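Zesevex Tabletop Arm: Your Questions Answered

We get a lot of mail about the Zesevex, and we love reading it, but the same handful of questions do come around again and again, so we've gathered them up on one page. If you don't find yours, write to us through the contact form and a real person will get back to you.

What is the Zesevex meant for?

Learning, mostly! It's a tabletop arm with a two-fingered gripper, sold as a kit to classrooms, clubs, and patient people at home who want to teach a machine to pick things up and put them down again. It isn't built for a kitchen or a factory floor, and we'd rather tell you that now than after you've ordered.

What comes in the Sturnero practice pack?

The pack is our set of tasks and play objects, and the steamer task is the one everybody asks about. You get the bamboo basket with its lid, the dumplings, some fruit, and a few small cubes to put in the way. We picked dumplings on purpose — they have thin, crimped edges and no two sides are quite alike, so an arm that manages them will usually be fine with the easier shapes.
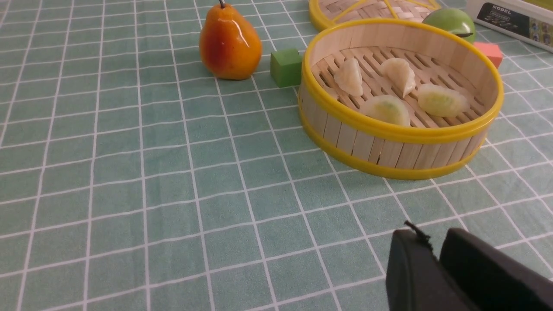 The steamer task laid out on the grid cloth, as the gripper sees it.

Do I have to use the grid cloth?

You don't, though we do recommend it for your first few weeks. The lines make it much easier to put things back where they were between tries, and when a run goes wrong you can say "two squares to the left" and everyone at the table knows what you mean. Any plain, non-shiny cloth will do once you've found your feet.

Can I use my own objects?

Please do! Wooden blocks, socks, bath toys, whatever you have in the house. Keep things light and dry, and stay away from glass. We'd also ask you not to use real food, however tempting it is, as crumbs and sauce find their way into the finger joints and cleaning them out is a long, dull afternoon.

How long does it take to teach a task?

It depends on the task and, to be fair, on the person doing the teaching. Our own team recorded 313 tries at the steamer task before we were happy with it, and the shared library on Laizer now holds 3,678 recordings from owners who were kind enough to send theirs in. You can start from those and add your own on top, and most people find that's a much gentler way to begin.

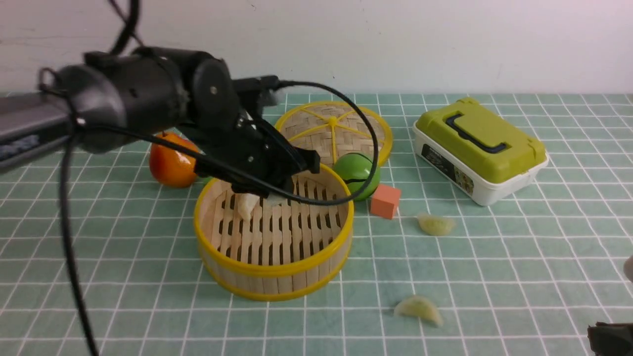 Do give the cable plenty of slack before you start a session. It needs enough length for the wrist to turn all the way around and for the arm to reach the far side of the table, and a cable that's been tied down too tightly is behind a good part of the support mail we get in February, when the holiday kits have all been unpacked.

Can children use it?

Yes, with a grown-up at the table. Small fingers should stay out of the gripper's path while it's powered on, and the stop button should be within easy reach.

What if something breaks?

Every kit is covered for 2 years, and spare finger pads ship from our Matamport workshop, usually within 3 working days. Have your order number handy when you write — it's on the packing slip.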